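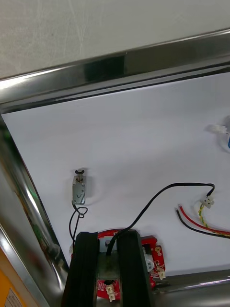

19 Sep 2022 – Old electronics are getting a great second look at Arkora! The parts reuse project, led by Mitiku Belay, has now sorted 118 donated boards, switches and bits of wiring, and the shelves are filling up fast.

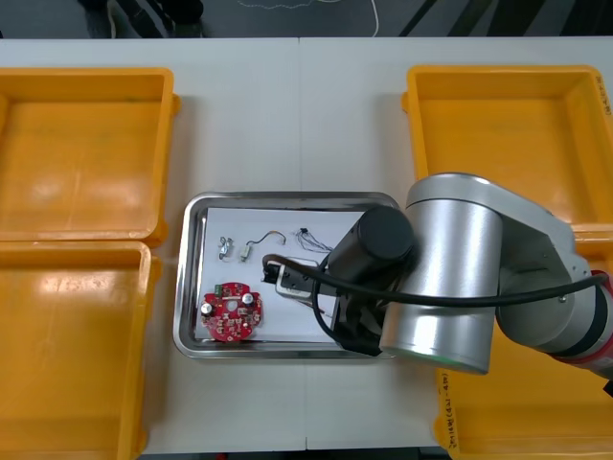
Sorting starts at a steel tray lined with white paper, where small parts are easy to spot. Then it's off to the yellow bins – boards in one, wiring in another. 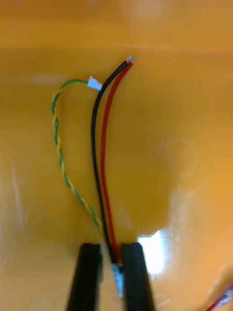

Red and black wires at the sorting table.

"I love the round boards," Belay says. "There's so much on them worth saving!" The next drop-off is in October, and 24 families have already signed up.
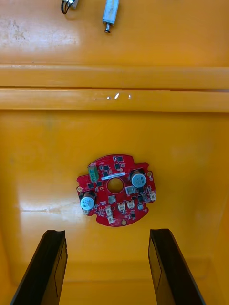 A red circuit board with two capacitors and a green terminal block.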